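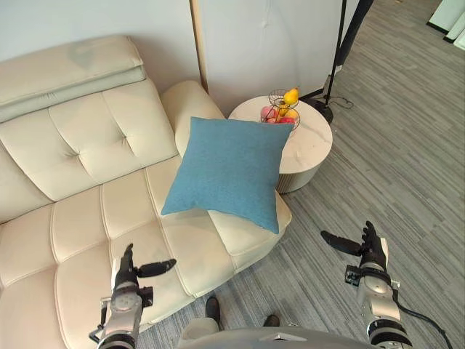 La muñeca que no quería parar

19/12/2019

Desde November, perdón, desde noviembre (todavía mezclo los idiomas), trabajo con el robot de Uvano en una tarea que parece muy fácil: coger un cojín y ponerlo derecho en el sofá. Llevábamos 327 repeticiones sin ningún problema. En la siguiente, la muñeca derecha siguió girando cuando el programa ya le había ordenado parar.

Apreté el botón de emergencia. El brazo se detuvo, pero tardó más de lo que yo considero aceptable, y la mano quedó a 11 centímetros de mi rodilla. No me hice daño. Confieso que después tuve que sentarme un rato.

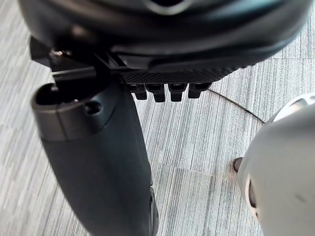 En el registro encontré 40 mensajes perdidos entre el controlador Denola y el motor. Cuando falta un mensaje, el motor conserva la última orden de velocidad que recibió. Para mí esto es un error grave de diseño: sin comunicación, un motor debe frenar.

He escrito a Norkine, que mantiene el software, y me contestaron que lo corregirán en la próxima versión. Mientras tanto, he bajado el límite de velocidad y no entro en la zona con los motores activos. También quiero revisar los conectores, pues no sé todavía por qué se perdieron los mensajes.

Si alguno de ustedes usa el mismo controlador, le agradecería que me escriba en los comentarios.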